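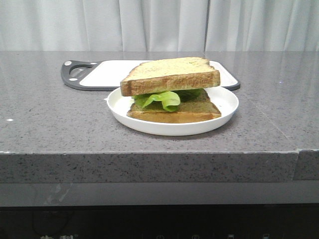 Let Them Grade the Lettuce

Kenna Dunbar
Aug 31, 2025

The Dirkirgate robotics club has spent a year on lunch, and I think they should get another.

I know how this sounds. Strachan, the next town over, has a team whose machine flings rubber rings over posts, and it brings home trophies the size of umbrella stands. Our kids are teaching an arm to stack bread, lettuce and more bread. Parents have asked me, with the careful politeness people use on the recently bereaved, whether there might be a competition for that.

There is one, sort of. The Stestov Open added a kitchen event last year, worth 100 points, and 8 of those are for "appearance." Hamish Crichton, who coaches our lot, thinks 8 is an insult. I think it's generous, having seen what my own children will call a sandwich.

My complaint is with the way we score these things. A ring is on the post or it isn't. The judges like that, and so do the parents, who can follow it from the bleachers while looking at their phones. But lettuce is never the same twice. It curls and droops, and it has opinions about where the top slice should go. A student who writes 202 lines of code for a rubber ring has learned about rubber rings. A student who has lost an argument with a leaf knows something about the world — mainly that it wasn't built to spec.

The school board would prefer the rings. At the spring meeting somebody suggested we buy the Statex practice kit for $504, posts included, and "get back on track." I'd like to know which track. These kids argue at dinner about how hard you can squeeze toast. One of them has started making her own lunch by hand, for research, and I understand it takes most of the morning.

So when the budget comes up in September, I'll be voting for groceries. A head of lettuce costs less than a post, and you can eat it when practice is over.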